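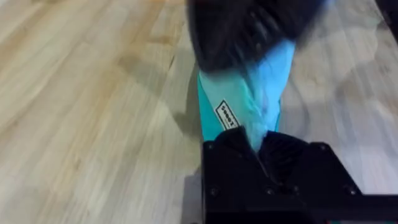
A length of turquoise fabric held taut between two grippers over pale timber.

The second life of a tea towel

Most households own more cloth than they could list. There are the sheets in use, the sheets that might be used if someone came to stay, the towels that have been demoted to the dog, and a drawer of tea towels of which four do all the work. When any of it wears thin, the usual destinations are the charity bin or the rubbish, and the first of those is often a slower route to the second.

Op shops can sell a good doona cover. They can't sell a pillowcase with a split seam or a bath towel that has gone bald in the middle, and sorting through bags of the stuff costs them time and tip fees. Some shops pass worn cotton to rag merchants, who cut it into wipers for mechanics and painters. Plenty don't. It pays to ring before you drop off a load.

The alternative is to keep it at home and use it until there is nothing left. Our grandparents would not have called this a practice. It was what the rag bag behind the laundry door was for. In Brerel, a dairy town with one main street and a hall at each end of it, a mending group has been meeting in the smaller hall on Monday nights for the past two winters, and the rag bag is more or less what it is built on.

The group started with clothes. People brought jeans and school jumpers, and someone would show them how to put in a patch. By the second month the clothes had mostly given way to household linen, which is easier to work on and less upsetting to ruin. A sheet is flat. It has straight edges and no zip. If your darn is ugly it goes at the foot end and is tucked under the mattress.

Turning a sheet sides to middle is the job most people come to learn. Cotton sheets wear out down the centre, where bodies lie, while the outer thirds stay close to new. You cut or tear the sheet lengthwise down the worn strip, put the two outside edges together, join them with a flat seam and hem the new sides. The seam runs down the middle of the bed and can be felt for the first week. After a few washes you stop noticing it. A queen sheet treated this way gets another three or four years, and if the middle is too far gone to save even as an edge, you trim it off and have a good single.

Fitted sheets are more trouble. The elastic usually goes before the cotton does, and replacing it is fiddly but cheap. Unpick a few centimetres of the casing at each corner, pin the new elastic to the old and pull it through. If the corners have torn away altogether, cut them off square and hem what is left as a flat sheet.

Towels fail from the edges in. The hem frays, a thread catches in the machine, and the whole side starts to unravel while the body of the towel is still thick. Trim it back to sound pile and bind it with a strip of cotton cut on the straight. Old shirting is good for this. A bath towel that is thin in the middle will give two hand towels from its ends and a handful of face washers from the rest, and the truly threadbare parts are excellent for windows, because they no longer shed lint.

Then there are the tea towels. Linen ones improve with age up to the day they fall apart. The souvenir kind, printed with wildflowers or a calendar, are often kept for sentimental reasons and never used, and there is no harm in that. A linen towel with a hole can be folded in half and stitched around to make a smaller double cloth that is very good for glasses. Cotton waffle weave doesn't darn well and is best cut for the cleaning cupboard straight away.

What you need to do any of this is modest. A packet of sharps, a packet of darning needles, decent polyester or cotton thread in white and grey, a pair of scissors that is never used on paper, and an unpicker. A machine helps with long seams but isn't needed for anything smaller than a sheet. The Brerel group has three machines, the best of them an old Jonix with a metal body that sews through four layers of denim and weighs as much as a toddler. It runs forward and back and does a zigzag. The group has been offered newer ones and has politely said no.

Thread is where people tend to economise and then regret it. Old cotton thread from an inherited sewing box looks lovely on its wooden reel and snaps at the first tug. Test it before you start by pulling a length between your hands. If it breaks easily, use it for tacking. At the Barbier haberdashery, two doors from the hall, the staff will match thread to a scrap of fabric if you bring the scrap in. For visible mending they suggest going two shades darker, on the grounds that a near miss looks like a mistake and a clear contrast looks deliberate.

Washing makes more difference to the life of linen than mending does. Hot washes weaken elastic and fade colour, and for ordinary bedding a warm wash is plenty. Fabric softener coats towels and leaves them less able to dry anything. Dryers take off a little fibre each time, which is what collects in the lint filter, so line drying saves cloth as well as power. Bring coloured items in before the afternoon if your line faces west. The sun is hard on dyes, and anything in the blue and green range seems to show it first along the fold.

Sooner or later there is cloth that can't be mended, and this is where the group divides. One camp cuts it all into cleaning rags, a pinking-sheared square for every job. The other makes rugs. Rag rugs take an astonishing amount of material. A braided oval for beside the bed used up nine sheets and several pyjama legs last winter, and it was not a large rug. The strips are torn across the width, joined end to end and plaited, and then the plait is coiled and laced flat. Keep the tension even or the rug will cup like a hat. It can go through the wash on a gentle cycle if your machine can take the weight.

For those with less patience there is the peg-loom mat, which can be finished in an evening, and the crocheted dishcloth, made from T-shirt fabric cut in a continuous spiral. Both use stretchy knits, which are no good for patching wovens and otherwise have few uses. Stuffing is another. A floor cushion packed with cut-up socks and singlets is heavy, firm and close to free. Cut the pieces small or it will go lumpy.

Synthetics are the sticking point. Polyester sheets don't absorb enough to be useful as rags, they melt under a hot iron, and they can't be composted. Pure cotton and linen can, provided you cut off the elastic, labels and any polyester stitching first. Tear it small and bury it in the middle of the heap. A tea towel takes most of a year to vanish in a cool climate. Worms are quicker.

The Idari Hall, at the other end of the street, is planning its own group for people who can only come during the day. It will start in September with a session on sheets. Bring one that is worn through the middle, washed, with the elastic already out if it is fitted. Scissors are supplied, though you may prefer your own. The kettle goes on at half past ten and there is parking at the back, off the lane.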